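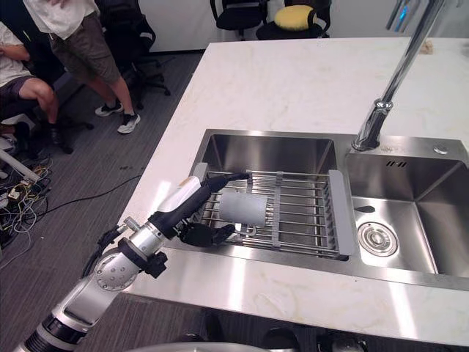
Jastenora Adjustable In-Sink Dish Rack: Review

Reviewed by Lihua Bai

Setup and fit

The Jastenora is a rack of parallel stainless steel rods that sits across a sink basin instead of on the counter. I bought it in August to replace a countertop rack with a drip tray that needed emptying every evening. It has been in daily use since then, in the larger basin of a double-basin sink.

Fitting requires no tools. Slide the rack open until the gray plastic end brackets reach the walls of the basin, check that it sits level, and load it. The instruction leaflet is one folded sheet and covers the same procedure in six drawings, two of which contradict each other about which end to extend first. Either end works.

Measure the inside of the basin before ordering, not the cutout in the counter. The listing gives outside dimensions only. The seller, Galindo, did answer a question about minimum length within a day, but the figure should be on the page. The item number I received was 3807. There is a longer version under a different number, and the two are easy to mix up at checkout.

Placement

I keep the rack in the left basin and leave the right one open for rinsing. The faucet stands between the two, so it swings to either side, and water from the rack goes straight down with no tray involved. The counter stays free. For anyone with a single basin the calculation is different: the rack takes up washing space whenever it is in place, and it has to be lifted out for large pots.

Anything that falls between the rods ends up on the floor of the basin. Teaspoons did this to me in the first week. A small cutlery cup solves it, and Brekdale sells one that hangs on a rack of this type, though I have been using an old jar.

Stability under load

With 13 dinner plates standing on edge the rods showed no bend I could detect against a straightedge. A cast iron skillet produced a slight sag toward the middle, which went away on removal. The brackets do not grip the steel. They rest on it, and a firm sideways push will shift the whole rack by a small amount. With wet hands and a full load this is noticeable — I would have liked a rubber insert on the underside of each bracket. 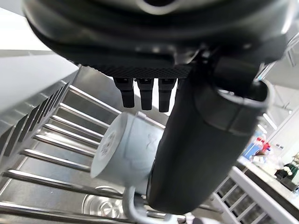

MUGS AND CUPS

Mugs are the hardest thing for any rod rack, and the Jastenora handles them adequately. I tested with the plain white mugs I use every day, which have a loop handle and a flat circular base. Three positions are practical.

Upside down: stable, and the rim drains well. Air does not circulate inside as freely as I expected, and a ring of moisture stays on the rods under the rim.

On its side, handle down: the best compromise. The handle stops the mug from rolling, and the mouth is open to the air. A little water can collect along the lower wall, so tip the mug out before setting it down.

On its side, handle up: not recommended. The mug rolls until the handle catches on something.

The spacing between rods is close enough that a standard mug handle will not drop through and jam. Espresso cups are another matter. Two of mine settled at an angle and had to be worked loose.
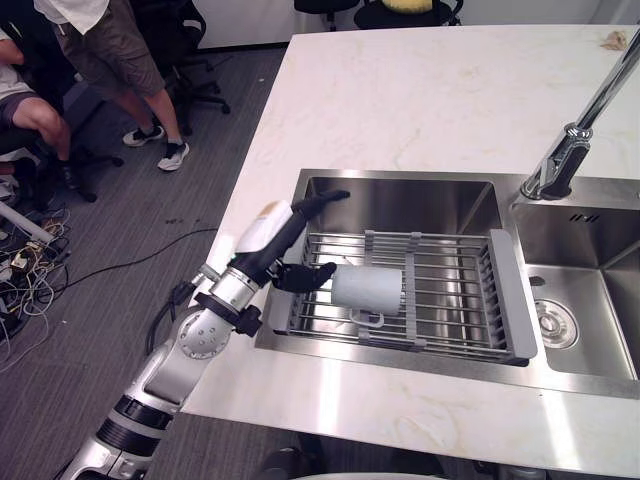
Side position, with the mug laid on the rods and its handle hanging down.

Cleaning

The rods wipe clean with a cloth. The gray plastic brackets collect residue where the metal enters them, and a bottle brush is needed to reach it. In hard water the rods spot within a few days. A diluted vinegar wipe removes the spots. I have seen no rust so far, including at the cut ends, where my previous rack (a Pilton, coated wire) began to fail inside a year.

Compared with the Pilton

The Pilton held more glasses and had a proper cutlery bin. It also occupied a large piece of counter permanently. The Jastenora holds less and drains better. Storage is simple too, as it collapses to its shortest length and fits upright beside the cutting boards.

Verdict

Recommended for double sinks, with reservations about the brackets. For a single sink, consider a roll-up mat first.

Rod quality: good
Brackets: fair
Adjustment: good
Documentation: poor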